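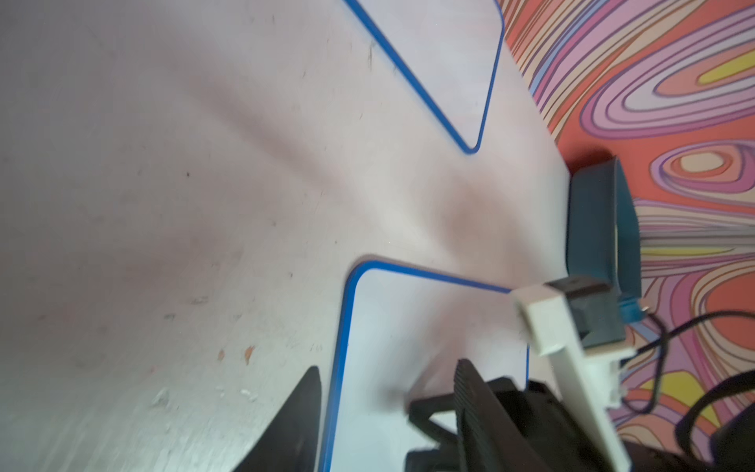 2 min read

Skevis enamel trays: long-term review

19 September 2025

I bought two of the Skevis serving trays last November from the kitchen shop in Irnstead, after the handles went on our old bamboo one. They have been used most days, for breakfast, for carrying plates out to the garden and for cooling biscuits.

The tray is enamelled steel, rectangular, white with a blue rim, and costs £17. There is a larger size at £20 which I have not tried. The smaller one takes a teapot, two mugs and a plate of toast if you leave the milk jug behind.

Cleaning is easy. Tea and tomato wipe off with a damp cloth. Turmeric left a yellow ring that needed bicarbonate of soda and an overnight wait. I have put both through the dishwasher weekly and the blue has not faded.

The base is the weak point. It has no feet, so the tray slides on a smooth worktop and it is hard to get your fingers under the rim when it is loaded. I stuck felt pads on one, and they came off in the dishwasher. A strip of cork has lasted better.

Mine picked up a chip on one corner when I knocked it against the tap. Pitkänen, who import them, sent a replacement from their Sketunport warehouse without asking for the old one back. Postage was free.

The Skevis is heavier than melamine and noisier to put down, but it doesn't bend when carried one-handed and hot pans don't mark it. I would buy the larger size next time.

Rating: 4 out of 5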